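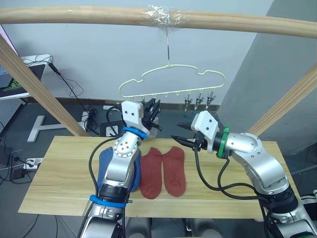
## Moisture correction for dried root tinctures

1/ Long thread on water in dried valerian root, and what it does to a tincture ratio. It applies to any dried root. I make small batches for one dispensary, so the scale is kitchen scale and the balance is the most expensive thing on the bench.

2/ Terms first. The ratio on the label is weight of herb to volume of liquid. 1:3 means one gram of dried herb to three millilitres of menstruum, the menstruum being the alcohol and water mix you extract with. The percentage after it is the alcohol by volume of that mix before the herb goes in.

3/ The ratio assumes the herb is dry. "Dry" in a herb catalogue covers a wide range. Root is worse than leaf for this. It comes off the rack feeling hard on the outside and still holds water in the middle, and you won't find that with your fingers.

4/ The batch that prompted this: valerian root from Kusus, cut, 500 g net in a paper sack. Good smell, colour normal, no mould, no insect damage, very little soil. It passed everything I check by eye and nose.

5/ Loss on drying came back at 19%. I ran it again from the bottom of the sack and got the same to the nearest whole number. My own limit for valerian is 12%. Anything over goes back in the dryer before it goes near alcohol.

## How I measure it

6/ Small sample, milled coarse, weighed into a shallow dish, dried at 105 °C, cooled in a desiccator, weighed again. Repeat until the weight stops changing. The result is weight lost divided by starting weight.

7/ Valerian has volatile oil and some of that leaves with the water, so loss on drying overstates the moisture slightly. For a root with this little oil I ignore it. For something like clove you can't, and you need a distillation method.

8/ Don't mill the sample hot. A blade grinder run for a long burst warms the root and you lose water before the first weighing. Short pulses, lid on, then straight into the dish.

9/ I used to use a Gulton moisture balance. It is quick and it agrees with the oven on leaf. On root it stopped early for me, because the default end point is set by rate of change and a dense root gives up its water slowly. Lengthen the end point time or use the oven.

10/ Sample from more than one depth in the sack. The top layer equilibrates with the room every time the sack is opened. The bottom is closer to what was delivered.

## The arithmetic

11/ 500 g at 19% moisture is 95 g of water and 405 g of dry solids. At my 12% limit it would have been 60 g of water and 440 g of solids. So I am short by 35 g of actual root in a sack I paid for as 500 g.

12/ Made up as a nominal 1:3, that's 1500 ml of menstruum. 405 g of solids in 1500 ml is 1:3.7. You should not compare that with 1:3 directly, as all commercial dried root has some water in it. The like-for-like figure, 440 g in 1500 ml, is 1:3.4.

13/ Now the alcohol. Say the menstruum is 45%. 1500 ml holds 675 ml of ethanol. Add 95 ml of water from the root and you have 675 in 1595, or 42.3%. With the root at 12% you get 675 in 1560, or 43.3%. (I'm treating volumes as additive. They contract a little on mixing, and at this level it makes no odds.)

14/ One point of alcohol is not a preservation problem at this strength. It would matter more in a tincture made at 25%, where you are already near the bottom of what keeps. There the drop takes you towards a strength I wouldn't put on a shelf.

15/ Two ways to correct. Dry the root down to the limit, reweigh, and work from the new weight. Or leave it wet, reduce the menstruum to suit the solids, and raise its strength to allow for the water. The second is fine on paper. I don't like storing wet root even for a day, so I dry.

16/ Target weight after drying is solids divided by 0.88. 405 over 0.88 is 460 g. Dry to 460 g on the balance and you're at 12% without another oven test, though I do one anyway and write it on the batch sheet.

17/ Menstruum for 460 g at 1:3 is 1380 ml. People forget this step and pour 1500 because the sack said 500.

## Drying

18/ Low and slow with moving air. I keep it under 40 °C. Valerian smells stronger as it dries, and everything nearby will smell of it, so move anything absorbent out of the room first. Tea especially.

19/ Single layer on mesh. Turn it once in the morning and once at night. Weigh the whole tray with the root on it, having noted the empty tray weight beforehand – otherwise you end up tipping root on and off the balance and losing fines each time.

20/ Cloths get washed straight after pressing, cold water first, no fabric softener. Hang them by one edge so they dry flat, and keep the valerian cloth for valerian.

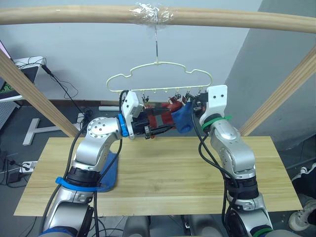

*Clip hanger on the pole, red cloth clipped along the bar.*

## Maceration and pressing

21/ Menstruum over the root, all of it covered, lid on, out of the light. Two weeks, shaken daily. Some people go to four. I have compared the dry residue at two and four weeks for this root and the gain was inside my weighing error.

22/ Root swells. Leave headroom in the jar and check on day two. If root is standing above the liquid, pack it down or move to a narrower jar. Don't top up. Topping up changes the ratio and then the sheet is wrong.

23/ On the last 1:3 valerian batch, free drainage overnight gave 700 ml. The press gave the rest. The two fractions are not identical: the pressed one carries more fine solids and is usually darker. Combine them, let them settle cold for three days, then filter.

24/ Don't expect the full volume back. The marc holds on to some whatever you do, and a hand press leaves more in it than a hydraulic one. Record the yield. If the yield moves by a lot between batches with the same cut and the same press, the cut has changed or the moisture has.

25/ Dark glass, filled high. I use the Medve bottles with the cone liner. The flat-lined caps let alcohol past over a summer, and I have the bottle weights to show it.

## What goes on the batch sheet

26/ Mine has:

- supplier and lot
- weight as received
- loss on drying as received
- weight after drying, and loss on drying again
- menstruum volume and strength as poured
- date in, date out
- drained volume and pressed volume
- dry residue of the finished tincture

27/ The dry residue is the one people skip. Take a measured volume, evaporate, dry to constant weight, express as grams per 100 ml. It won't tell you whether the tincture is valerian. It does tell you whether this batch is as concentrated as the last one, which the ratio on the label can't.

28/ I keep the sheets in Fidov now. It has a free formula field, so solids and target weight fill in from the first two numbers. A spreadsheet does the same job. Lock the formula cells.

## Questions from the last thread

29/ Ildikó Hajdu asked whether this applies to fresh root. Same arithmetic, much larger correction. Fresh root is mostly water, so strong alcohol goes in and the finished strength ends up a long way below it. Measure the moisture of that particular lot. Published figures for fresh material vary too much to use for one.

30/ Someone asked whether a supplier should refund for wet root. Ask for the moisture figure before you order. If they quote one and the sack doesn't match, send them your two weighings and the drying temperature. Kusus replied the same day and said the lot had been packed on a Sunday in wet weather. They are replacing it.

31/ On glycerites: different problem. Water from the herb lowers the glycerol fraction and the keeping margin is narrow, so I would be stricter on moisture than I am here. I don't make enough of them to give numbers.

32/ None of this is dosing advice. Valerian adds to the effect of sedatives and alcohol, and a tincture has alcohol in it. Anyone on prescribed medicine should speak to their pharmacist or prescriber first.

33/ Next is cut size: same lot, same menstruum, coarse against fine, with residue and yield for both. Probably December, depending on when the replacement root arrives.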